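Ticket 3095 – wrist camera stream drops during blanket folding takes
Opened July 15, 2020. Site: Ristden. Project: Eltine cloth set. Status: open, workaround in place

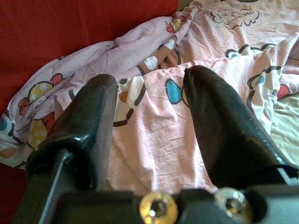 Started after the second batch. Operator presses record, first few seconds fine, then the wrist stream freezes on one picture and stays there. Joint data carries on as normal. No error on screen, so you only find out on playback. Overhead camera not affected.

Target for this set is 2000 good takes. 277 recorded so far, 142 of those have the freeze somewhere in them. Can't train on them as they stand, the picture and the arm stop agreeing.

What we checked first
– disk space: fine
– swapped the USB port: no change
– restarted the Mousavi recorder, clean start: two good takes then same again
– lens wiped, fingers wiped: no change (didn't expect one)
– both screws on top of the gripper base checked for tightness, fine

Update 1
Thought it was the print. Pink cartoon blanket is a lot busier than the plain towels and the compressed files come out bigger. Put the plain towel back, froze on the fourth take. So not the blanket. Please keep using it, we need the busy pattern and the creases, the plain stuff was too easy and the model just learnt the edge of the towel.

Update 2
Freeze seems to go with wrist turn. Past half a turn to the left and it goes, nearly every time. Held the cable by hand near the elbow clip and ran the same move ten times – no freeze. Let go, froze on the third. Looks like the cable is pulling on the connector.

Re-routed it with more slack and moved the clip down one hole. Better but not cured. One freeze in the next lot, right at the end of a long pull across the fold.

Update 3
Wakis support replied. They want the full log with the stream counter switched on. It's off by default. Settings, then Cameras, then tick "write counter". Restart the recorder after or it doesnt take.

With the counter on you can see it stop while the clock carries on, so at least bad takes can be found without watching the lot. Small script in the shared folder, check_wrist.py, prints the take number and the time of the first stuck picture. Run it at the end of every batch.

For operators until this is closed
– open the fingers fully before each take and check the wrist view is live: wave a hand under it
– don't turn the wrist past half to the left, come at the fold from the other side
– if it freezes mark the take BAD and carry on, do not delete
– re-crumple the blanket between takes, don't lay it out flat. Last batch had far too many tidy starts

Still to do
– new cable, the longer one with the angled plug. Ordered, due August
– decide if the bad takes can be cut at the freeze and the first part kept. I'd say yes for the grasp, no for the fold
– ask Wakis why the recorder doesn't stop by itself when a stream dies. Asked already, no answer on that bit
– update the set up sheet, it stil shows the old clip position

Leaving this open untill the new cable has done a full batch without a freeze.

Contact the Ristden help desk | © 2020 Eltine | Back to top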